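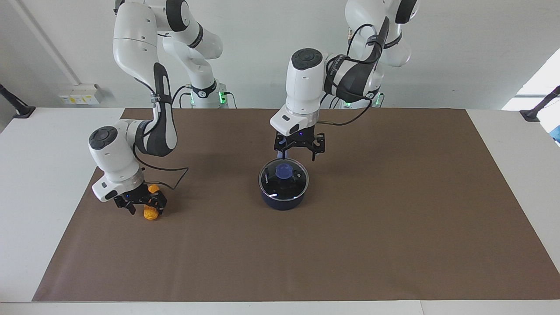
Brown paper is the cheapest thing in my kitchen and the only thing in it I would replace the same day if it ran out. I buy it on the roll, the plain kind sold for wrapping parcels, and I put it down on any table that is about to have a bad afternoon. A white tabletop needs it more than most. Lay one big sheet so it runs nearly the whole width and leave a strip of white showing at the sides and along the front, and the job has an edge. A navy pot with a glass lid can sit on that all day and the table will be none the wiser. Without the strip, the paper hangs over the front, somebody's belt buckle catches it, and the pot goes for a walk.

That strip is tip number one, and it took me an embarrassing number of years to arrive at it. The rest of the page is what I know about paper on tables, lids on pots, and play food in places where play food should not be. I have put it in the order in which I got things wrong.

Getting the paper to lie flat

Paper off a roll wants to go back to being a roll. You can fight it with tape, which leaves a gummy line on the table that outlives the paper by a month, or you can do what my neighbor Orathai Thammasiri does and roll it backward. Cut your sheet, turn it over, roll it up loosely against the curl, hold it while you count to 40, and let go. It comes out flat enough to work on. Then put it on the table curl side down, so that if the corners have any ambition left they are pointed at the table.

If you must tape, tape the underside. Make a loop of masking tape, sticky side out, and put one at each back corner only. The front can look after itself if you remembered the strip.

Do not iron it. I have ironed it. It goes flat for as long as you are holding the iron and then it curls the other way, with creases.

What it is good for

Peeling, shelling, trimming beans, drying herbs, decorating anything with children, polishing, sorting the contents of the drawer. Brown paper shows up pale crumbs and hides tea. It takes pencil, so you can write straight on it what each pile is, and draw a circle round the base of a pot so it goes back where it came from. I did this as a joke one Thanksgiving and now I am the person who does it.

When you are finished, fold the sides into the middle, then the front to the back, and carry the whole sorry parcel to the bin or the compost. Plain paper only for the compost. The shiny kind with a coating is for wrapping presents you don't care about.

What it is no good for

Hot pots. I want to be firm on this. Paper under a pan straight off the burner is not a trivet, it is kindling with good manners. Use a real trivet, or let the pot cool on the stove where it was perfectly happy. It is no good for anything really wet either. Rinsed lettuce will go through it and take the brown with it. Put a dish towel on top for wet jobs, and throw the towel in the wash.

And keep it well clear of the stove itself, even when the stove is off, because you and I both know who turns it on.

Glass lids

People fall into two camps on glass lids. One camp likes to see in. The other camp has washed one. The trouble is always the rim, where the dark band meets the glass and a thin line of old soup takes up residence.

An old soft toothbrush and a paste of baking soda and water will shift most of it. Go round the rim twice, once on top and once underneath, and leave the paste there while you do the rest of the dishes. Rinse with warm water, never cold on hot glass. If there is a steam hole, a wooden toothpick is the tool. A metal skewer is also a tool, in the sense that a hammer is.

For the cloudy look that comes after a hard-water summer, wipe with white vinegar, wait, wipe again, rinse, dry with something that doesn't shed. I use the flour-sack towels from Nuchit, bought in a bundle and now thin enough to read through, when they finally got good.

Check the knob while you are there. Most lid knobs are held on with one screw, and it loosens a little every time the lid is lifted by a person in a hurry. Snug it up by hand with a screwdriver that fits. Stop when it stops. Glass does not give a second warning. A loose knob spins, and a spinning knob at the top of a full pot of stock is how I came to know so much about cleaning behind the stove.

Dark pots

A matte pot in a dark color hides everything except the one thing you'd like it to hide, which in my house is the pale scuff from being stacked. Put a circle of something between each pot and the next. Felt is nice. A circle of brown paper is free, and you already have the roll out.

For the film of grease on the outside, dish soap and a soft sponge, and more patience than you would think. Scouring powder takes the film off and then starts on the finish. My first dark pot has a shiny patch the shape of my impatience.

Store lids apart from pots if you can stand to. A lid left on tight in a cupboard keeps the smell of the last dinner in better shape than any freezer bag will. If you haven't the room, turn the lid upside down on the pot and let the knob hang inside. It stacks better that way too.

Play food

If there are small children in the house, sooner or later there will be something yellow and knobbly in with the pans. I have no cure for this. I have a basket, on the lowest shelf, and a rule that the pretend cooking happens on its own end of the paper. The rule is followed by the adults.

The bumpy toys are the worst to clean. Plain plastic ones get a bath in warm water with a squirt of dish soap and a going-over with the same sort of toothbrush as the lids (a different one, please, with a mark on the handle). Shake them hard afterward. Anything hollow with a seam will hold water, and water in a toy goes gray and then goes somewhere worse. Stand them on end on a towel overnight. Wooden or stuffed ones only get wiped with a damp cloth.

Look in every pot before it goes on the heat. Look even through a glass lid, and then lift the lid and look again. Melted plastic in a pan is a smell you will still be describing to people in September.

Letters

A reader from Tustitz writes to say that newspaper does all this for nothing. It does, if you don't mind headlines on your pie crust. For shoes and paint, yes, newspaper.

Another wants to know how long a roll lasts. Mine lasts 3 months, a little less when the tomatoes are in. I keep it on a broomstick handle laid across two hooks inside the pantry door, with the scissors tied on with string. Untied, the scissors lasted until lunch.

To the gentleman who asked whether he can wipe the sheet down and use it again: once, if it was only bread crumbs. Shake it out over the porch rail and check the wind first.

Last updated August 17, 2023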